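Last updated: November

The Gripper That Scores Well Until You Look

Every gripper company has a number it likes to quote. Turnuner's is 400, the count of simulated pickups in its launch paper. Grillen, which sells a rival hand at a higher price, quotes 200 and says its objects are harder. I spent two long afternoons with both, running them in the same simulated home on the same arm model, and I came away trusting neither figure very much.

My complaint starts with what gets called a grasp. In most of these tests, if the object leaves the table, the software writes down a success. It doesn't ask how the thing is being held, or whether you'd want it carried across your kitchen that way.

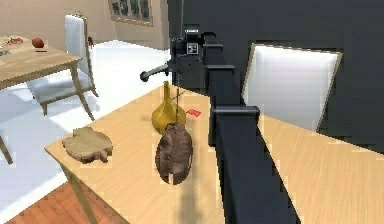
A lumpy brown object, baked food by the look of it, is a fair challenge. It has no flat sides and no handle, and a real one would give a little under pressure. How much it gives in software depends on a setting somebody picked. At the default friction I liked the Turnuner hand. I cut friction by 50 percent and liked it a good deal less. Grillen's held up better, but its controller was so slow that I made coffee during the runs.

Neither company publishes its friction settings. Both told me they were "realistic."

Then there is the floor. Tabletops flatter a gripper: good light, a handy height, plenty of room to come in from above. Homes also have bedrooms, and bedrooms have toys lying near the bed. 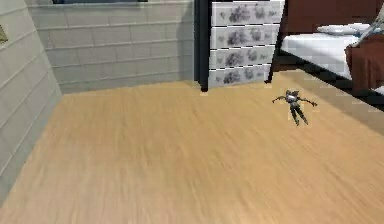

Outstretched arms and legs close to a shadow are hard on a depth camera, and the choice of camera mattered more to me than the choice of hand. Tetteh, the small outfit whose controller I used for the comparison, lets you swap camera views between runs. I'd pay for that before I paid for better fingers.

Nuncombe, the home both companies test in, is also tidier than any house I've lived in. I'd like to see the same hands in a room with laundry on the floor. Turnuner says a cluttered version is coming. Grillen didn't answer the question. Until one of them shows me the settings along with the score, I'm keeping my money.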